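3. What People Call a Color When You Don't Help Them

Henrique Moreira
February

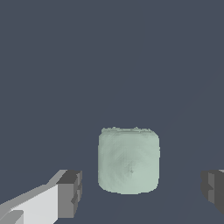

Figure 3. Rendered block, pale green on slate blue-gray. Names collected for the block are discussed in Section 3.2.

3.1 How we got here

I should say up front that I came to color naming sideways. My training is in dialect work, and for years I asked people what they called a creek or a sandwich, and it never crossed my mind to ask what they called the paint on their kitchen wall. Then my colleague Njål Magnusson moved house and spent most of a winter arguing with his wife over a hallway that she said was blue and he said was green, and he kept bringing the argument to lunch. By spring we had a pilot survey.

The first two sections covered the older literature and the way we recruited people in our two towns, Arkley and Drurau. This one is about the pale greens, which gave us more trouble than everything else put together (the browns were a breeze!). I'll go through the naming task, then what people said, then the part where I changed my mind.

The task itself was simple. Each person sat down with one of us, saw one color at a time, and said out loud what they would call it if they were telling a friend over the phone. We wrote down the first thing they said, plus anything they added before we moved on. There were 36 colors in the full set, and 30 of those went to everybody. The other six were only used in the longer sessions, and I leave them out here. We ended up with 477 people who finished the whole thing, which was far more than I had budgeted coffee for.

We did not offer a list of words. I know this makes the coding miserable - Cauã Sales did most of it and has the right to complain - but once you hand people a list they pick from the list, and then you have learned what your list looks like. A free answer can be "green," or "sort of a hospital green," or "my grandmother's bathroom," and all three tell you something.

3.2 The pale greens

Take the color in Figure 3. I call it mint. Cauã calls it sage. When the three of us first looked at it together, Njål said sea-foam before either of us had opened our mouths, and then we had a pretty heated ten minutes. That kind of split ran right through the survey too. Plenty of people said plain "green" and left it there. Plenty more said "light green" or "pale green." After that the answers went everywhere: mint, sage, sea-foam, celery, pistachio, toothpaste, old refrigerator, dollar bill, the inside of a cucumber, "that green from the dentist."

Compare this with our strong reds, where almost everyone said "red" and looked at us as if we were up to something. The strong colors in the set have a short everyday name that nearly everyone reaches for first. The pale greens have one too, but a lot of people seem to feel it isn't good enough. They say "green," they stop, and they go looking for something better. We had the sessions on tape, and the gap between the first word and the second is easy to hear.

I want to dwell on that second word for a bit. Food names were the most common kind, with plants close behind, and then came a big loose group we ended up labeling "rooms," which took in hospitals, schools, bathrooms, and one very specific bus station. Food and plant names came from all ages. Room names leaned heavily toward people who had grown up in Arkley, where a good many public buildings were painted the same two greens for decades. Ask somebody from Arkley about a grayish light green and there is a fair chance you'll get a story about a waiting room. In Drurau we hardly got any of those, and instead we heard a lot about the ferry.

The background matters as well, of course. A grayed-down green next to a darker, cooler color tends to look a little fresher than it would on white, and we were fussy about keeping the surround the same within a session. Tarcísio Marinho ran a small side check on this with a group of students, swapping the dark surround for a cream one, and "mint" dropped while "gray" and "sage" went up. I wouldn't lean on it too hard. The students were tired and the room had a window.

3.3 Sage and mint are doing different jobs

When I started coding I assumed that sage and mint were two people's words for one color, the way "sofa" and "couch" are two words for one thing to sit on. Some people would have one and some would have the other, it would sort out by age or town, and I'd get a nice map out of it. I had even picked the colors for the map.

It didn't sort out like that. Of the 1285 second answers we logged for the pale greens, a good share came from people who used both words in the same session, for different colors, and who could explain the difference when asked. Mint was cleaner, colder, lighter. Sage was dusty. One man in Drurau, a retired sign painter, told me that mint has had its face washed, and I have not been able to improve on that.

So these folks have two words and two colors. The trouble is that they don't agree on where one stops and the other starts. The block in Figure 3 sits right in the stretch where they part ways. It's pale enough for the mint people and gray enough for the sage people, and I suspect that Njål's sea-foam is a way of refusing to choose (he disputes this). Valter Sequeira, who read a draft of this section, pointed out that the shading matters too, as any block with a bit of light and dark on it offers more than one green to name, and people may be picking different parts of it. I think he's right. We used flat chips for most of the set and I would now use them for all of it.

What I'd like to know next is where the words come from in the first place. Hardly anyone we talked to had cooked with sage in the past year, and several weren't sure what the plant looked like, yet they used the color word with total confidence. Paint catalogs are the obvious suspect. In Arkley we asked people whether they had painted a room recently, and those who had were much quicker with a fancy second word. That could mean the catalogs teach the words, or it could mean that people who care about such things are the ones who paint. The recordings can't settle it.

Section 4 turns to the browns, where people were calmer.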